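Chapter 7
Folding Paper, or How to Lose an Argument with a Rectangle

Most people meet paper folding at an age when they still eat glue, and they take from it one hat, one boat and a lasting belief that they are bad at it. This chapter assumes the belief and ignores it. You will need a few sheets of colored paper, a flat place to work and a Tuesday evening you weren't going to enjoy anyway.

Chapter 6 dealt with the single crease. We now put one crease on top of another, and the trouble starts.
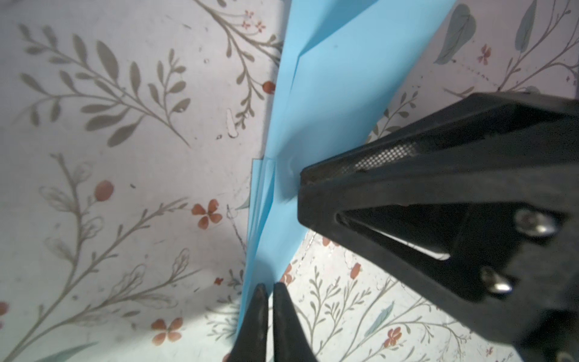 Layers have a habit of telling on you. Fold a sheet once and a small error stays small; fold it again and the error gets company. Look at the thin edges in the blue paper, each set a little off from its neighbor, and at the step along the slanting crease where one layer lies over another. An offset like that may be just what the pattern wants. In a letter fold for the bank, it means you were watching television.

The word we will use for this is creep. In a stack of folded layers, the outer ones have farther to travel around the bend than the inner ones, so the edges refuse to line up. Thin paper creeps a little. Card creeps a lot, and makes a noise about it.

7.1 Holding the sheet

Beginners pin the paper down as if it might leave. A sheet that is pressed everywhere can't settle anywhere, and it will buckle at the one spot you forgot. Hold one edge and let the far corner find its place.

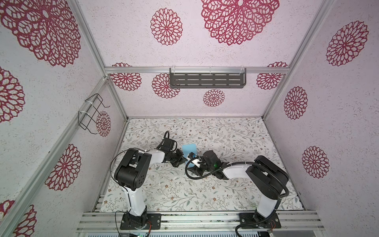 Folding in the air is a different skill and a humbling one. With no table under it, the sheet bends where it pleases, usually toward your chin. Long panels are the worst. Marisol Haddad, whose Skolluna pattern opens the exercises, folds all 49 panels of it in midair, and we print her method in the appendix for readers with time to spare.

For the rest of us, three habits help:

Grip low, near the edge you mean to keep straight.

Keep the pinch narrow, and flatten the crease outward from it.

Stop when the sheet starts to curve on its own, and let it go slack before you try again.

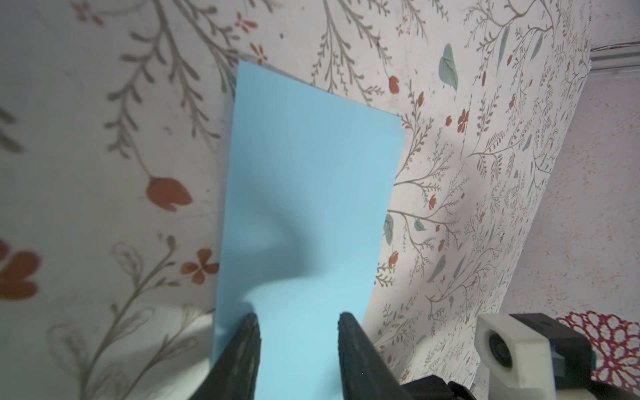
7.2 When it crumples

It will. A crease is a line you chose, and a crumple is a great many lines you didn't. Paper remembers both equally well. Smoothing with the side of the hand brings back the general shape, but soft diagonal marks stay in the sheet and will pull later folds toward them.

The old advice was to leave a spoiled sheet under a dictionary for 20 minutes. We have tried it with several dictionaries. The sheet comes out flatter and the marks come out with it, neatly pressed. 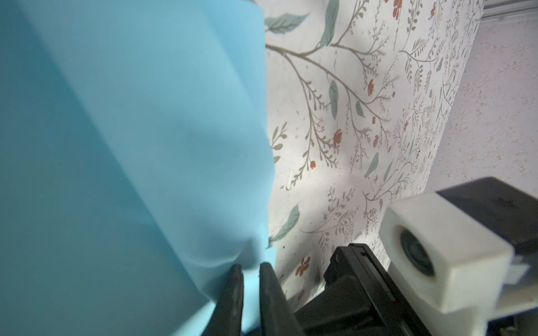

Usha Chacko wrote to us after the first edition to say that we give up too early. A crumpled sheet, in her view, is the best practice paper there is, as it punishes a lazy fold at once, and she has her beginners wad theirs up before the lesson starts. We have since tried this as well. She is right, and the first hour is dreadful.

Exercise 7.1 may be done with a fresh sheet or a ruined one. Fold it in half, then in half again, and measure the creep at the open edge with a ruler. Write the figure down before you decide whether you like it.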